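**Motisetti carpet tile, charcoal fleck, for offices and workrooms**

Saren is our carpet tile for rooms where people walk all day and also push things on wheels. We sell it by the box to firms, schools and private customers. The same tile is used in meeting rooms, corridors and studios, so you don't have to change the floor from door to door.

## The tile

The pile is low and closed, and the surface has a small fleck in it. The fleck is lighter than the ground colour. It helps to hide dust between two cleanings, but it does not replace the cleaning, please. The back is heavy and stays flat by its weight. At the walls and in the doorways we still recommend the tackifier Tierney, which we sell in the same shop.

- Colours: charcoal, slate, moss, sand
- Tiles in the small carton: 96
- Tiles in the large carton: 108
- Spare tiles with every order above one pallet: 2
- Use: indoor only, also with castor chairs

The large carton is only in charcoal and slate. Moss and sand come again in April, in the small carton.

## Before laying

Leave the closed cartons in the room for one night. The subfloor must be dry, level and swept. Old glue must be scraped off completely, otherwise you will see the ridges later when the light comes from the side. Start from the middle of the room and turn each tile by a quarter against its neighbour; the arrow on the back shows the direction. If you prefer all arrows the same way, this is possible too, but then take all tiles from one batch.

Cut from the back with a sharp hooked blade. Change the blade often.

## Cleaning

Vacuum every day where many people pass. For coffee and ink, press with a white cloth and lukewarm water, from the outside of the spot to the inside. Don't rub. If a spot stays, lift the tile and change it with one from under a cupboard. Most of our customers do it like this.
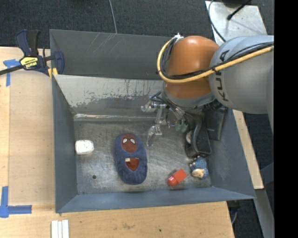 For cables under the carpet, please use only the flat type. A round cable makes a bump and the tile above it wears out early. We can supply the flat channel Flastwood, which is laid between two rows and closed with the tiles on top.

## Orders and samples

Samples are free and go out by normal post. You get one full tile, not a small square, so you can put a chair on it and move it. For orders of more than 2000 tiles please ask for a price first, as these are made new and need a longer time. Opened cartons we cannot take back.

Questions about quantity, cutting plan or delivery to upper floors are answered by Xóchitl Sandoval in our sales office. Please send her a simple drawing of the room with the measures in centimetres and mark the doors.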